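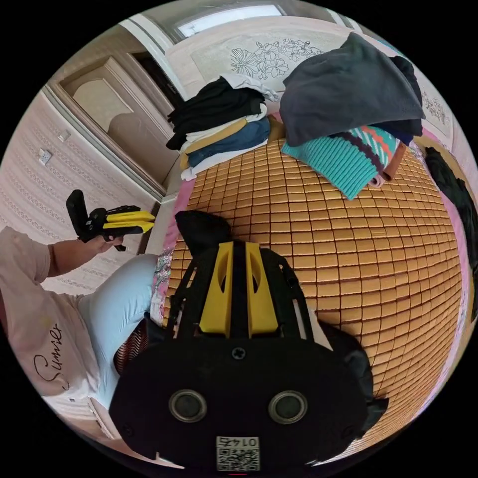 Bamboo mat on the bed, folded clothes at the back

Bamboo tile mat in place of a topper: who sleeps on one the whole year?
Forum: Bedroom and Bedding

ledgerowl
Posted 17 April 2018

Hello all. Please excuse my English, I learned it late and I check every sentence two times.

We moved to Flolthorpe in January and the bedroom is under the roof. In my country many families put a mat of small bamboo tiles over the mattress in the hot months. The mat in my picture is of this kind. I want to know if somebody here uses such a mat also in winter, or if I should roll it and store it. My mattress is a Haltum, medium firm, bought new for this apartment. The seller told me that a hard mat on top will damage the foam. I am not sure if he said this from knowledge or because he wanted to sell me a cooling topper.

My second question is about the size. The mat I have is a little too narrow for the Haltum and I would like a wider one.

pinecrest_dot
I would put it away in October and not think about it again until June. Bamboo takes the heat out of you, that's the whole point of it. In a cold bedroom you will be miserable.

About the foam: mine has been under a tile mat for 6 summers and I see no marks. Rotate the mattress when you take the mat off.

quarterturn
I disagree with pinecrest_dot on the foam. A tile mat spreads your weight over a bigger area, fine, but it also stops the foam from shaping to your hip and shoulder. You paid for medium firm and now you are sleeping on a floor. If you like a floor, buy a cheaper mattress.

pinecrest_dot
It isn't a floor. Have you slept on one? The tiles are on cords, they bend.

quarterturn
Two weeks at my in-laws' place. I woke up with the pattern printed on my arm and hair pulled out between the tiles.

ledgerowl
The hair is a true problem, I confirm. My mother puts a thin cotton sheet over the upper third, only where the head and the shoulders are. You lose a little of the coolness but it does not pull anymore.

I should say also that I sleep on my back, so the hip is not so important for me. My husband sleeps on the side and he complains more.

saltmarsh22
Then get two narrow mats and let him have the bare side. We did this with a pair from Plalach. There is a small gap in the middle but you stop noticing it. It also makes them much easier to wash, a full width mat is heavy when you carry it to the shower.

How do you clean yours, by the way? I was told never to soak.

ledgerowl
I never soak. I use a cloth with warm water and a very small amount of vinegar, then a second cloth with clean water, then I stand the mat against the wall in the shade. Direct sun makes the tiles crack. If you fold it before it is dry you will have black spots at the cords, and these do not go away.

Thank you for the idea of two mats, I had not thought of it.

quarterturn
Vinegar on the cords? I would worry about that more than the sun.

ledgerowl
It is one spoon in a bucket. The mat of my mother is from the year 2000 and the cords are the original ones. But I understand the worry, and plain water is also enough if there is no smell.

tern_and_co
Different opinion on winter. I keep mine on all year, with a wool blanket between the mat and the sheet. It keeps air moving under me and the mattress stays dry. Our bedroom is at 16 degrees C at night and I'm fine. I had a Ledesma topper before that and it was always damp underneath.

pinecrest_dot
If you put wool over it you may as well take the mat out and put slats under the mattress. Same air, more comfort.

tern_and_co
We have slats. It was damp with the slats.

ledgerowl
This is interesting for me, our walls are a little damp too on the north side. I will try it with a blanket when the cold comes, and if my husband protests I will put it away.

saltmarsh22
Measure the bed with the sheet on before you order, the Plalach ones can't be trimmed at the sides.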